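Home Issues Authors Submit Search

4. Data Collection in the Student Project
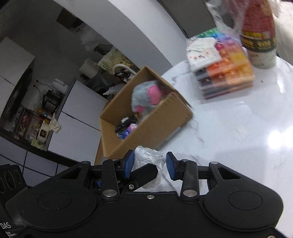 The course at Eide has one semester project, and in the spring term this project was the tidying task. The students worked in pairs and recorded demonstrations with a hand-held gripper. We selected tidying because it needs no special room and no fixture. A pair can do it on any table with the objects that are already there, and the objects are different in every place. For the learning method described in Section 3 this variety is desired. For the students it was at first a difficulty, as many of them expected a fixed list of parts.

Each demonstration consists of one grasp, one transfer and one release. The student holds the tool in one hand and should not help with the other hand. Before the first recording of a session, the pair checks that both fingers close evenly and that the opening signal returns to its zero value. This check was added in May, after the first submissions showed a drift of the signal in several sessions. Submissions made before that date were corrected by a script and are marked in the data table.

Figure 4. Demonstration in a home setting: a crumpled white wad is held between the blue finger pads, with an open cardboard box on the table behind the tool.

The complete set contains 2835 demonstrations. From these, 332 were rejected in the first review, mostly for two reasons: the grasp was already closed when the recording began, or the target was hidden by the jaws during the whole approach. The second reason is more interesting for teaching. Students who watched their own recordings usually changed the angle of the wrist in the next session, without a written instruction from us.

Soft and light objects deserve a separate remark. Crumpled paper, thin plastic and similar waste change their shape when the fingers close, and the final opening of the jaws says little about the size of the object. The Zenlow labeling tool, which we used for all sessions, asks for one object class only. Several pairs could not decide between "paper" and "plastic" from the video alone – we therefore joined both into the class "light waste". The Berkunov baseline was trained again with the joined class, and the results in Section 5 refer to this version.

For the evaluation we kept 200 demonstrations apart. They come from pairs whose other recordings are not in the training part, so that the same table does not appear on both sides. The Flakcombe group used a random split in their course, and for this reason a direct comparison with their numbers is not possible.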